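Unit 6. When the wrist camera gives a wrong target

Course: Handling robots in shared rooms
Handout for the second meeting. Please bring also the fault form from Unit 5.

6.1 The fault

In this unit we study one fault from the practice cell. The arm is a Zerura with a Fisteck gripper, and the target is calculated by the Grivorent software from the wrist camera. In November the arm received a command to pick up a cloth. It moved to a point where there was no cloth, closed the fingers, and then lifted with the normal speed. The log shows code 2617, "grasp confirmed". This was false. The gripper was empty.

There was no injury and no damage. We treat it nevertheless as a safety matter, for the reason that the next movement in the program was the transfer, and the transfer was allowed only on the basis of this confirmation.

6.2 What the camera receives

The lens on the wrist is very wide. One view can contain the floor, the furniture at the wall, the ceiling lights and a person standing at the shelves, everything bent around one curved surface. The person takes only a small part of the view. The two bright patches on the gray floor are easier to find than the person, and this is true for the software also.
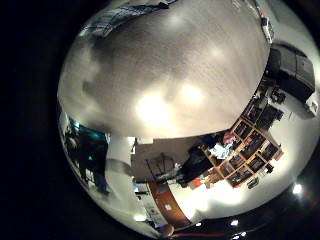
6.3 First cause: bright reflections

The detector looks for a region which is brighter than its neighbors and has a closed outline. A cloth under a lamp fulfills this condition. Unfortunately, a reflection of a lamp fulfills it too. On a glossy surface there can be several such spots at the same time, and when the arm moves, the spots move with it. The software understood this movement as a correction of the target and followed it.

Aluminum foil is a difficult case of its own. It has many small facets, and each facet can shine in another direction. The outline of the sheet is then divided into pieces, and the detector may choose only one of them.

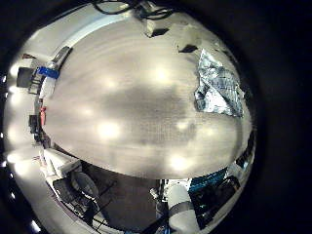
One participant objected at this point that the easiest remedy is to switch off half of the ceiling lights. We discussed it for a long time. Less light makes the spots weaker, but it makes the exposure time longer, and then the moving view becomes blurred. The room must also stay bright enough for the people in it. We decided to keep the lights as they are.

6.4 Second cause: shadows on the cloth

On pale cloth the problem is the opposite one. The cloth is so bright that its fine weave almost disappears, and the strongest edges in the view are the edges of shadows. A compact shadow directly beyond the white finger can be taken for an object between the fingers. The software then reports contact where there is only shade.

Notice also how much of the lower view is occupied by the hardware itself. The fingers, the boards and the cables must be masked before any calculation. In our cell the mask was from an older gripper and did not cover the finger completely.

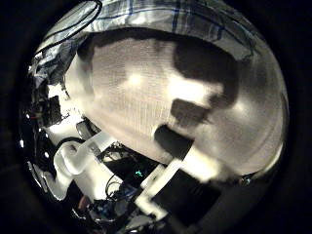 According to the answer from Åberg, the mask should be made new after each change of fingers, and a test with an empty gripper should follow before the program is released. Their checklist contains both points. Our checklist contained only the first, and it had no field for a signature.

6.5 Third cause: no check of distance

When a surface is very near to the lens, it fills most of the view and becomes a gray area with fine streaks and one or two highlights. The shelves and the lights remain only at the rim. From such a view alone the software cannot say what the surface is or how far away it is. It needs a second measurement.

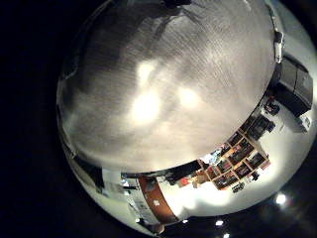

A question from the last row was why the force sensor did not stop the movement. It was set to stop only at a high value, and an empty gripper produces no force at all. A limit protects against too much contact. For missing contact one needs a lower threshold, and this parameter was left at zero.

6.6 Changes in our cell

Finger opening is read after closing. If the fingers are fully closed, the grasp is rejected, whatever the camera reports.
The arm waits 400 ms before the lift and compares two views.
After a rejected grasp the speed is reduced by 90 percent until a person has acknowledged it at the panel.
The mask file carries the name of the gripper.

6.7 Homework

Write the fault form for the case in 6.1. Separate clearly what was observed, what was in the log, and what you suppose. Then propose one test which would find the wrong mask before the arm moves. One page is sufficient. Hand it in before the next meeting, on paper or in the course folder.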